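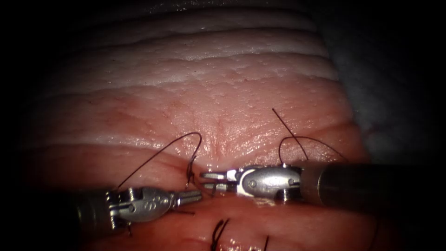
Chapter 4
Suturing a Linear Incision

Declan Horgan

4.1 Scope of the chapter

This chapter covers the closure of a straight incision with interrupted sutures. Needle selection and thread materials were treated in Chapter 3 and are not repeated. The exercises assume the Brundthorpe tissue pad, but any pad that holds a stitch without tearing may be used.

4.2 Terms

An interrupted suture is a single stitch, tied and cut independently of its neighbors. The tail is the length of thread left beyond the knot after cutting. The working strand is the uncut thread still attached to the last stitch. Spacing is measured along the incision, from knot to knot.

A row of interrupted sutures is judged on spacing, knot position and tail length. In the row below, black knots lie along the crease at fairly even intervals. Tails differ in length and direction - compare the short, splayed tails of the uppermost knot with the long strand running off from the knot at the other end of the row.

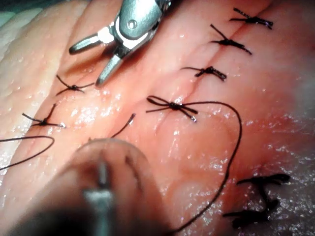 4.3 Forming the loop

The loop is formed before the short end is grasped. Its size determines how much thread must be drawn through when the first throw is tightened.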